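Refund or credit for canceled rugby tour? 3 of us booked

Posted by Nanelska_prop
Friday, March 27, 2020

Typing this at home with the kids off school so excuse any mess. Three of us from the club booked a supporters package through Candbridge back in February. Two matches, hotel, coach to the ground. 1,135 each. Now both games are off and all I get is an email offering "tour credit" good for 192 days. No new fixtures announced so credit for what exactly?? 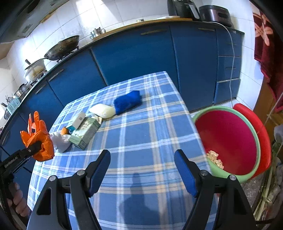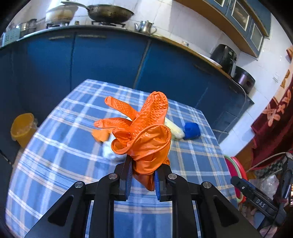
Paid a 400 deposit on debit card, rest on credit card two weeks later. Flights were seperate, not asking about those. Do I have to take the credit? The form wants an answer in a week and one of the lads already clicked yes. Also does it matter that the match tickets were "included" and not itemized. Can't find a price for them anywhere in the paperwork.

Essam Badawi

Don't click anything yet. Once you accept the credit you've probably agreed to swap it for the refund, so your friend should email them today and say he wants to withdraw it. Might work, might not.

Get the booking terms you were sent in February, not the ones on the site now. Look for "cancelation by the organizer." If they called it off you're usually in a much better spot than if you did. Wait for them to cancel in writing, don't cancel yourself even if they ask nicely.

Then write and ask for the full amount back, one email, booking number in the subject line. Give them a date. If that passes, call the card company and ask about a dispute for services not provided. Two payments, so you may need two disputes, and debit rules aren't always the same as credit. Ask about the deadline on each, they do run out.

Tickets being bundled shouldn't matter if the whole package is off. It gets messy if they try to run the hotel part without the rugby.

stimwood2nds

same boat, different company. took the credit bc I figured the games get replayed in the fall. kinda regret it now

Xu

Is it canceled or postponed? Check the wording. Ours said postponed and they kept the deposit for the new date, had to ring 3 times before anyone would say whether we could get out of it. We could, minus a fee. Get the name of whoever you talk to and ask them to put it in an email.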